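I've been going back to school in a small way this year, reading political theory on Tuesday nights with a group that meets above the library in Karnden. We're working through a reader on federalism, 757 pages of it, and I'm somewhere near page 300.

The question we keep coming back to is why some powers sit with the national government and others with the states. I'd assumed there was a principle behind it. Mostly there's a list, drawn up by people who were bargaining, and then a long run of court cases about what the list meant.
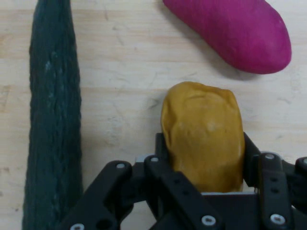 Danjuma Ogbonna, who runs the group, reckons you should read the cases before the theory. Sawsan Haddadin thinks that's backwards. I've tried it both ways now and I'm with Danjuma. The theory chapters were hard going until I'd read three judgments on taxation and could see what the argument was for.

What has stuck with me is the idea of concurrent powers, where both levels can make laws on the same subject. The textbook treats this as a tidy category. In practice one side usually has the money and the other side has the staff, and the law follows along behind.

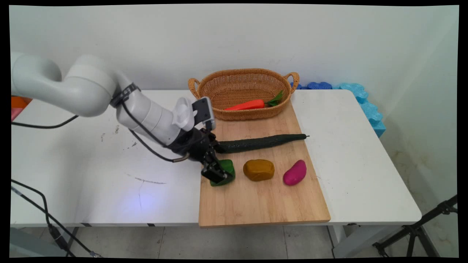 Local government is the part the reader skips, and it's the part I wanted. Councils here exist because a state act says they do, and they can be merged or sacked under the same act. Esmaeil Rahimi put it to us that a council is an arm of the state and no more than that. I don't agree. The white arm over the cutting board has a gripper closed on a green pepper, and the arm doesn't have to face the pepper at an election. Councillors do face the people they make decisions for, and I think that counts for something even when the act is silent on it.

Next up is the chapter on upper houses. Nanami Shimada has lent me her notes, so I'll start there and write it up when I'm done.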